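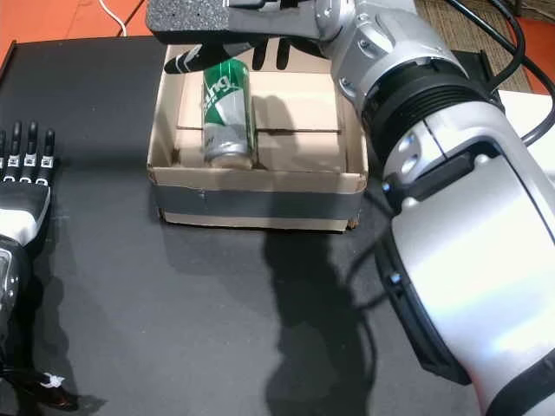 Akside open day — quick notes before I forget

Got in late, parking was full, so I missed the welcome and most of the coffee. Sorry to whoever was saving me a seat. What follows is from the 2 p.m. group, the one with Urmas Kivi leading.

First stop was the pick and place table. Can, cardboard box, big white and silver arm. Sounds like nothing. We stood there for half an hour. The box has duct tape across the front and they've kept using it, Urmas says the nice plastic trays they ordered were too slippery and anyway everybody likes the box. Fair enough.

Things people asked:

Does it know what a can is? Sort of. It's been taught by a person doing the job over and over, 338 runs so far, and it learns from those. Urmas wants a lot more.

Can it crush one? Yes. They have. Grip force is set low now and the black foam up top is soft, they cut it themselves.

Why the two different hands? The arm has one long finger with a white stripe and two shorter black ones, good for reaching down into things. The other one is shaped more like ours, four slim black fingers and all the little joints, and that's for jobs where you need to hold something and turn it. Slower to program. Looks great, the kids went straight for it. (Please dont touch the fingers, there's a sign next time.)

Then upstairs for Povilas Eglītis and the Grulesura software. I'll be honest, lost me after slide 6. The part I did follow — you can stop a run halfway, fix one move, and carry on without starting over. He did it live and got a round of applause. Somebody from Skatirau asked about price and got a very long answer with no number in it.

Pärn had a table by the stairs with grippers you could pick up and squeeze. Heavier than they look! Took a leaflet, lost the leaflet.

Gripes: no mic upstairs, and the group was too big for the table, so if you were at the back you saw elbows. They're capping it at 10 people next round, which is the right call.

Next open day is in February. Sign up at the front desk or reply to this and I'll pass your name on. Flat shoes, it's a lot of standing. If your bringing kids tell them ahead of time so they can rope off the cables.

More on the Grulesura thing next issue, if Povilas sends me the slides like he said he woudl.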